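Ticket 4107: prints coming out far too dark and much too brown
Opened by: Mateja Kovačević
Product: Ekeck photo printer, Vero driver
Status: waiting on customer

Hi again, me with the printer! Your colleague Lumturie Dimitriou asked me to reinstall the Vero driver and do a nozzle check, so I've done both. The nozzle check is perfect, every line there. The prints are still muddy, though, and anything brown goes nearly black. 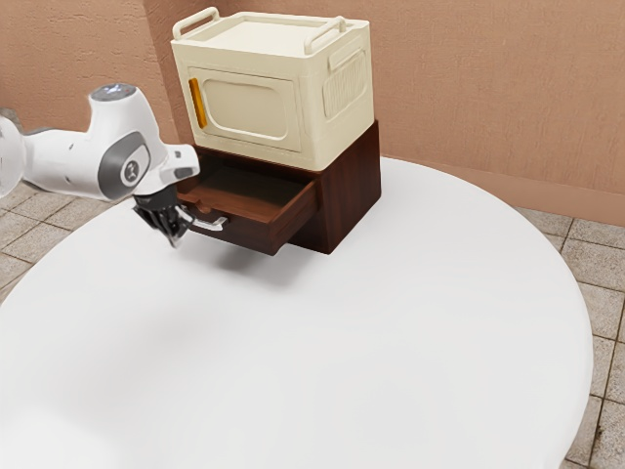 I've been printing on Salar satin paper with the paper type set to "glossy", as there's no satin in the list. Could that be it? On plain paper things look a bit better, but still heavy. On screen the drawer cabinet is dark brown with the grain showing and the table is properly white, while on paper the cabinet is a black lump and the table has gone pinkish.

Next I turned off colour management in the driver and let the program handle it. Error 407 popped up, I clicked OK and it printed anyway (no idea if that matters). 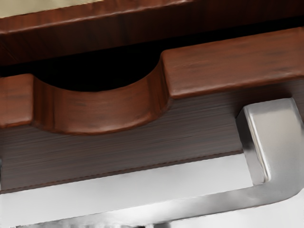
That got rid of the pink but the shadows are still blocked up. I've used 6 sheets on this now and would rather not open another pack! Shall I try the older driver next, or do you want the log first?

Mateja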